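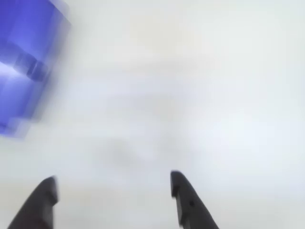
Preltoldale Toy Library, Sorting and Shelving Team

Keep the small trays

By Karine Cloutier

The toy library in Preltoldale is deciding this month whether to replace its small trays with deep lidded tubs. The proposal came from Umesh Thakur, who runs our storeroom, and it has a lot going for it. Tubs stack. Tubs have lids. A tub holds everything that belongs to a set and then some, and nothing falls out on the stairs. I still think we should vote no.

My objection is to what happens when a child is asked to put things away. A deep tub gets filled from above, and whatever goes in first disappears. The child can't see if the set is complete, and neither can the parent. The tub comes back to our counter with the lid on, and one of us has to tip it out and go through it. Last year we handled 1000 returns. I don't want to tip out every one of them.

A shallow tray shows what is in it. If the green duck is missing, a three-year-old can see that the green duck is missing, and will usually go and find it.

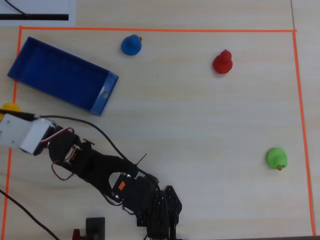 The blue tray, with the colored figures still out on the table.

Senan Nic Giolla argued at our February meeting that the trays are too small and that children get frustrated when things don't fit. That is true of the train sets, and I would move those to tubs tomorrow. It is not true of the ducks, the farm animals or the tea sets. Those fit with space left over, and a set that fits is one that a child can finish putting away before losing interest.

I feel the same about the tape. Edit Gulyás started marking off part of the table in orange a while ago, and some members found it fussy. I was one of them. I have changed my mind. Ask a small child to tidy a whole table and you will get a blank look. Ask for everything inside the orange line to go in the tray and the job has an edge to it. My grandson is 2 and he understands the line, even if he doesn't always respect it. 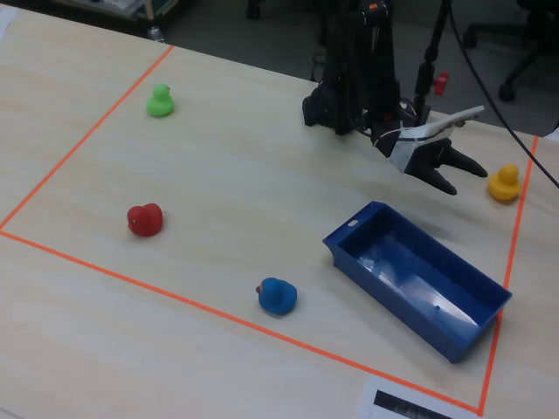 Ducks and tray inside the orange tape.

There is the matter of cost. Hajdu Storage quoted us for 41 tubs, and the price was fair. But the trays are already paid for, and the money could go toward the shelf repairs that Ákos Gál has been asking for through two budgets. The bottom shelf on the window side leans badly enough that I won't put the puzzles on it.

Trays do have their faults. They take up more room on the shelf, and they can't be carried home without a bag. The branch in Bovalthorpe lends a cloth bag with each tray and charges a small deposit for it. We could copy that for much less than the price of new tubs.

The vote is open until the end of the month, and the slips are in the box by the front door. Umesh has left a sample tub on the counter. Please try it with a child and a full set before you mark your slip.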